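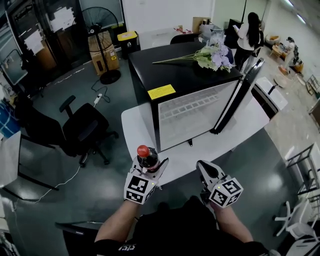

Shared refreshment area at Haltent: new arrangements for the small refrigerator

Members and tenants of the Haltent building are advised that the compact display refrigerator is now available for general use. It is a small glass-fronted unit with a black top and frame, and it has been placed on the white table with rounded corners on the main floor. The arrangements set out in this item apply to all occupants, including those who attend only for part of the week, and replace the interim notice circulated in January.

The request for a second refrigerator arose from the most recent occupant survey, to which 263 people responded. Storage for cold drinks was the matter raised most often in the written comments, ahead of bicycle parking and the temperature of the upstairs meeting rooms. The full-sized refrigerator in the Gallegos Kitchen will continue to serve for lunches and other meals. The smaller unit is intended for bottled and canned drinks only, and it is hoped that the division will leave more room on the kitchen shelves at midday.

Use of the shelves

The refrigerator is fitted with white wire shelving. Bottles should be stored upright and with the cap fully closed, as a slow leak from one bottle on an upper shelf will reach everything beneath it. Glass bottles are permitted. Opened cans are not, and neither are cups or jugs without lids.

Items should be marked with the owner's name and the date on which they were placed inside. Labels and a marker are kept in the top drawer at reception. Unmarked items will be treated as being available to all, and occupants are asked not to raise a complaint where a drink has been taken on that understanding. Anything that has been in the refrigerator for more than 22 days will be removed at the monthly clean.

The door should be closed fully after each use. Occupants who are loading several bottles are asked to set them on the table first, and then to open the door once. A door left standing open for any length of time will raise the temperature on every shelf, and the unit is slow to recover in warm weather.

The top of the unit

A number of enquiries have been received about flowers. Artificial arrangements may be kept on top of the refrigerator, provided that they do not hang over the front and obstruct the door. The present bouquet, in pale lavender and white, may remain. Fresh flowers in water should be kept elsewhere – the window ledges on the mezzanine are suitable – and vases should be emptied before a long weekend. Bags, laptops and hot dishes should not be placed on the unit at any time.

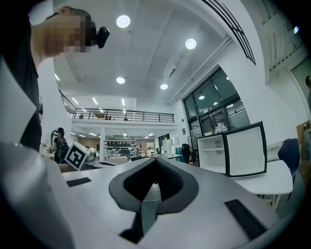

Rostislav Koubek

Lighting and noise

The main floor is open to the mezzanine, and sound carries readily between the two levels. Occupants collecting drinks are asked to keep conversation brief while others are at their workstations, and to take longer discussions to the Brallum Room, which may be used without a booking before 10 am. The recessed ceiling lights on the main floor will stay on during building hours. Those below the mezzanine are switched separately, and the last person to leave that area in the evening should turn them off.

Nothing is to be stored against the mezzanine railing or balanced upon it. Small articles set down on the mezzanine floor should be moved well back from the edge, as people pass and work underneath throughout the day.

Cables, chairs and bins

Power cables on the main floor should be run along the wall wherever their length allows. Chairs drawn up to the table should be returned to their desks afterwards, so that the refrigerator door can be opened to its full width. Empty glass bottles are to be rinsed and taken to the glass crate in the Gallegos Kitchen. They should not be left on the table or beside the sink.

Cost and maintenance

The unit was supplied through Zondetti under the existing furnishing agreement, and no additional charge will be made to occupants. Maintenance is covered for 39 months. Faults should be reported to the building office in writing, with a short note of the time at which the fault was noticed. Occupants should not adjust the thermostat themselves – the present setting was chosen for drinks and will be reviewed after 3 months of use.

Comments on these arrangements may be left at reception or sent to the building office by internal mail.

Issued 2020-07-02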